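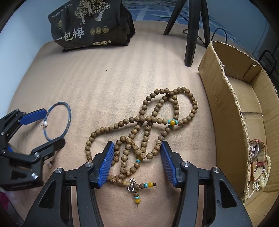

Roya Tehrani quit her office job in Kelton with no plan. "None. Zero. My mother still brings it up." What she had was a table in the spare room and a habit of restringing other people's broken necklaces. Now its a shop, Ojala, two rooms over a bakery, and she sells long strands of round brown wooden beads, the grain showing in dark curved stripes, with a glossy amber one here and there and little turquoise spacers next to it. Metal charm at the end. "People want to hold something," she says. "All day they hold a phone."

I asked about money. She laughed, then got serious. First year she cleared $4,000. Total. "I ate a lot of lentils." The rent was $340 a month and she paid late twice. What changed was a craft fair in Stosau, in April, where she sold out by lunch and drove home to make more for the next morning.

Her business partner is Shahab Asadi, who does the books and the shipping and doesn't string anything. "I'm not allowed," he says. They argue mostly about prices. He wants them up. She doesnt. "If my aunt can't afford it I don't want to make it," she says. Shahab: "Her aunt gets them free."

Orders slow down after the holidays, so she teaches then. Evening classes, beginners mostly. Knots first, for 2 full sessions, and some people quit over that. "Fine. Knots are the job."

Next thing is a wholesale order, 200 strands for Vinitora, a gift store chain. Biggest yet. Is she nervous? "Ask me when I've slept."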